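Cedar balls will not save your jumpers

Opinion, 15/04/2022

Every spring the shops fill up with things that are meant to keep moths out of the wardrobe. Haberkorn, the hardware shop in Brurkness where I buy most of my household bits, has a whole shelf of them by the till. There are lavender bags, cedar rings that go over the hanger, sprays with a leaf on the label and a net of 24 cedar balls from Olico. I have bought nearly all of it over the years, and I think most of us would be better off leaving it on the shelf.

I have nothing against the smell. A drawer with lavender in it is pleasant to open. My quarrel is with the word "protection" on the packet. It makes people think the job is done, so they close the drawer and don't look in it again until October.

Clothes moths do their damage as larvae. The small pale moth that flutters out of the cupboard has no working mouth and doesn't eat anything. By the time you see it the eggs may well be laid, in a fold of wool somewhere dark, and what hatches from them will eat wool, silk, fur, feathers and the dust under the skirting board if there is enough hair in it. A larva already sitting in its dinner is not going to get up and leave because of a wooden ball.

There is some sense behind cedar. The oil in fresh wood can harm very young larvae if there is plenty of it in a tight space. A thick-walled chest with a good lid is one thing. A few balls rolling about in a wardrobe with gaps round the doors is another, and the oil fades anyway. The packets tell you to sand them now and then to bring it back. I have yet to meet a person who has sanded a cedar ball twice.

I said most of this in a shorter piece in January, and a fair number of readers disagreed.
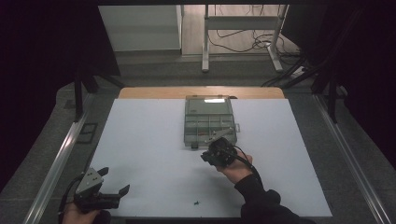

Qusai Hijazi wrote that cedar had kept his suits whole for years, and that I was telling people to give up a harmless habit and offering them nothing but housework in return. He also pointed out that he brushes each suit before it goes away and has the wardrobe emptied every spring.

I take the point about housework, because it is what I'm offering. But I would say the brushing and the emptying are what kept his suits whole. Moths like to be left alone. Clothes that are worn, shaken and moved into the light give them a poor home, and a brush along the seams and under the collar knocks off eggs that you would never see.

The same goes for washing. Larvae are fond of wool that has sweat or soup on it, so the jumper to worry about is the one you wore twice and folded away because it didn't look dirty. Wash it, or at least air it outside and brush it. If you think something is already infested, put it in a sealed bag in the freezer for a fortnight. This costs nothing apart from the space the peas were using.

Then there is the floor. My own worst year had very little to do with clothes. We lost the edge of a wool carpet behind a chest of drawers that hadn't been moved in four years, and the bill for replacing it came to £638. There were three lavender bags in the drawer directly above. I now pull that chest out when I change the bedding and run the narrow nozzle along the wall.

Small things get forgotten too. Felt, wool darning thread, feather trimmings and odd bits of tweed saved for patching all count as food, and they tend to live in an open basket for a decade. Go through them, throw out what you won't use and put the rest in something that shuts properly.

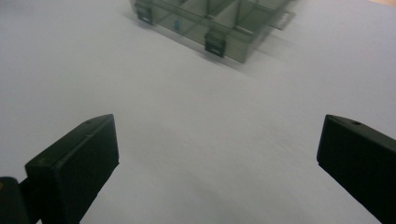 Plastic organiser with divided compartments.

If you want to spend money, I would spend it on a sticky trap. The Hideo ones I use have a lure that draws in male moths, so they won't clear an infestation by themselves and the box shouldn't suggest they might. What they do is tell you something. A trap with moths on it sends you looking through the wardrobe, and an empty one lets you put that off for a week or two. A cedar ball looks the same whether you have moths or not.

I would like to see the shops be plainer about this. Sell the lavender as a nice smell, by all means, and put the clothes brushes on the same shelf. Haberkorn keeps its brushes at the back, next to the shoe polish – I have asked whether they could be moved, and was told that the lavender sells better.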